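Coaches and Skate Helpers Wanted – Curkmont Learn-to-Play Hockey

We had 20 kids on the ice last winter, and for most of them it was the first time they had ever laced up a pair of skates. This season we want to bring in many more, and we need people to help us do it!

The Curkmont Learn-to-Play program is free for children ages 4 and up. Families don't pay for ice time, and we lend out skates, helmets and sticks for the whole season. Iklow Sporting Goods has put up $2,000 toward new gear in the smaller sizes, so nobody should have to wait for a helmet that fits.

What you would be doing

Coaches run the on-ice groups with head coach Horacio Ledesma. You should be a confident skater and happy to spend a lot of time on your knees talking to very small people. Playing experience is great, coaching experience is a bonus, and we will pay for your certification course if you need one.

Skate helpers stay off the ice. You'll tie laces (so many laces), sort the loaner gear and get each group to the gate on time. Teens are very welcome, and we sign school service forms.

Both roles take 2 hours a week at the Ristidau Rink, starting in November. Sessions are in the early evening, and there is usually hot chocolate left over – coaches get first pick.

All adults need a background check before their first session. Nisha Singhal handles the paperwork and will walk you through it.

How to apply

Send a short note to Harsh Mishra at the rink office, or drop by the front desk and ask for a form. Tell us which role you'd like, how well you skate, and whether you have kids in the program. If you've never worked with children before, come watch a session first and see how it feels.
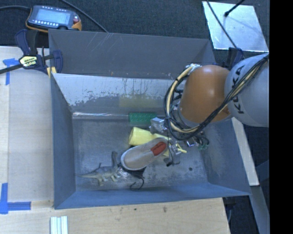
Donating used gear

Outgrown skates and shin pads are always welcome. Leave them at the front desk with Lalit Nishad, tied in pairs, please.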